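Good Habits for Hand-Held Gripper Sessions: A Step-by-Step Guide

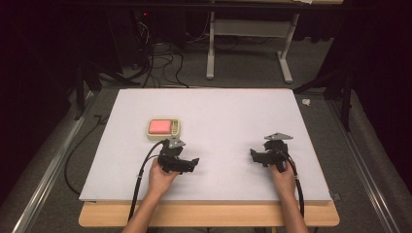
Photo: Drulwood workshop, Varville

If you have just joined a bench where people record tasks with a pair of hand-held grippers, welcome! It is pleasant work once you have the knack of it, and most of the knack is in the house rules. We have been adding to ours at Drulwood for quite a while now, crossing bits out and putting them back in again, and this page is the version we give to new starters and to the other workshops who write and ask for it. You are very welcome to borrow it, change it and pin it up on your own wall.

I have written it in the order you would do things on an ordinary morning. Read it all the way through once with a cup of tea before you pick anything up, and after that you can probably manage with the headings.

Step 1: Look at the floor first

Everyone wants to start with the table, and I quite understand, but please start with your feet. Walk slowly all the way round your station and look for cables. Anything that crosses a place where a person might stand or step back should be moved, covered or taped down flat. Cables that run along the foot of a rail or a table leg are fine where they are, provided they stay there.

Look at tripod legs and stands while you are down at that level. The rule in our shop is that a stand may lean into your space but never into your path, and if you have to think about which of the two it is, move it. Then check for anything small lying on the carpet. Pick it up, find out what it is and put it where it lives. I once trod on the same plastic cap three times in one week before it occurred to me to put it in a drawer.

Curtains should be fully drawn or fully open. Half-drawn ones sway when somebody walks past, and you will spend the afternoon wondering why the light keeps changing.

Step 2: Fix the board

We work on a plain white board laid on top of the table. A matte surface is kinder than a shiny one, as glare from the lamps gives no end of trouble later on when you sit down to look through what you recorded. Wipe it, let it dry completely, and lay it so that it sits square to the table.

A board that slides is the commonest cause of a spoiled session here. Clamp it. Put your clamp at a corner, where your forearms will not meet it, and tighten it until the board does not shift when you lean the heel of your hand on it. It is perfectly all right for the board to stick out a little way past the table at the front, so long as you don't rest your weight on that part. If you like to lean (I do, I'm afraid), get a higher stool and lean on that.

Step 3: Sort out the gripper cables

Each gripper has its own cable, and each cable wants to go somewhere you would rather it didn't. Let them drop off the front of the table, the left one towards your left and the right one towards your right. They must not cross each other. Leave enough slack that you can reach the far side of the board with either hand and feel no tug at the wrist, and then leave a touch more.

Now do what we call the slow reach. With nothing on the board, move both hands out as far as they will go, then in until the jaws nearly meet, then out again. Watch your cables the whole time. If one loops across the part of the board you mean to work on, bring it back over the edge and try again. A loop lying well clear of your objects does no harm at the start, but it does tend to wander, so have another look between takes.

Step 4: Put out the objects for this task and no others

One task, one set of things. For a simple lesson we like a small tray with a sponge in it, as a sponge forgives a clumsy squeeze and the tray gives you an honest edge to line up against. Everything else goes on the shelf behind you: pens, phones, mugs, the spare clamp, your glasses case.

Place your objects by hand, before you take hold of the grippers. Set them a little beyond the jaws so that you have to reach slightly, and vary the spot from one take to the next. Beginners nearly always put the tray in exactly the same place each time out of sheer tidiness, and I'm sorry to say that tidiness is no help at this particular moment. Shift it a hand's width. Turn it a bit. Put it on the other side once in a while.

Please don't use anything sharp, brittle, hot or precious, and nothing with liquid in it unless the task sheet says so.

Step 5: Take up the starting position

Sit or stand so that your shoulders are level and your elbows are clear of the table. Hold one gripper in each hand, more or less opposite one another, with the space between them in the middle of the board. Your grip should be firm enough that the body doesn't roll in your palm and loose enough that you could keep it up for a whole song on the radio.

Check these before you begin:

Sleeves pushed up or buttoned.
Bracelets, loose watches and long lanyards off.
Long hair tied back.
Both jaws opening and closing freely.
Mounting plates on top tight, with no wobble.

If a plate wobbles, stop and fix it. It is tempting to carry on – we have all done it – and the whole morning's recordings then have to go in the bin.

Step 6: Record

Start from rest. Hold still for a slow breath, do the task, and come back to rest again before you stop. Move at the pace you would use to pass somebody a full cup of tea. Quick movements look marvellous and are nearly useless to us.

Keep your fingers on the handles and away from the jaws. If an object falls over or slips out, finish the take as it is and mark it as a miss. Never put a gripper down in the middle of a take to tidy something with your bare hand. A clearly marked miss is worth keeping, and we would much rather have it than a take which has been quietly rescued.

Don't talk to your neighbour during a take, however good the story is. It can wait.

Step 7: Rest, and really do rest

Our rule is 10 takes and then a pause. Put both grippers down flat on the board, jaws closed, and let your hands hang by your sides. Roll your shoulders. The grippers do not feel heavy at all when you first lift them, and that is just why people overdo it in their first week and come in on the Friday with sore thumbs.

No one person does more than 200 takes in a day, even if they feel fresh and the task is easy. This is a firm limit with us. It came in one December, when we were trying to finish a big set for the Harms project before the holidays and all of us got slower, crosser and sloppier by the hour. The set had 3000 takes in it by the end and we kept 2000 of them, and most of the ones we threw out were from the late afternoons.

Step 8: Write it down

Every session gets a line in the log before anyone goes home. We use the Lemby sheet, a single page with boxes, but an exercise book will do the job just as well. Put down the task, the objects, which station you used, the number of takes, the number of misses and anything that changed part way through: a lamp, a clamp, a different sponge. Write it in plain words. The person reading it next spring won't remember what you meant by "same as before but the other way", and it may very well be you.

Never put the names of visitors in the log. If somebody's hands and arms are going to be recorded, they should have been told so beforehand, agreed to it, and been shown how to have their takes removed if they change their mind. Ask again on each new day, even if they are an old friend of the shop.

Step 9: Leave the station as you would like to find it

Close the jaws, wipe the handles and coil each cable in wide, easy loops. Please don't wind them round the grippers, as it strains them just where they go in. Put the objects back in their box together. Leave the clamp on the board, finger tight, and turn off whatever the checklist by the door tells you to turn off.

Then have one more walk round the floor, the same way you did in the morning.

Changes to this guide

If one of these rules gets in your way, do tell us, and tell us what you were trying to do at the time. The part about cables has been rewritten more often than any other and I expect it will be again. Suggestions can go in the box at the Varville front desk or in the margin of the printed copy, in pencil please.

Last updated 30/01/2025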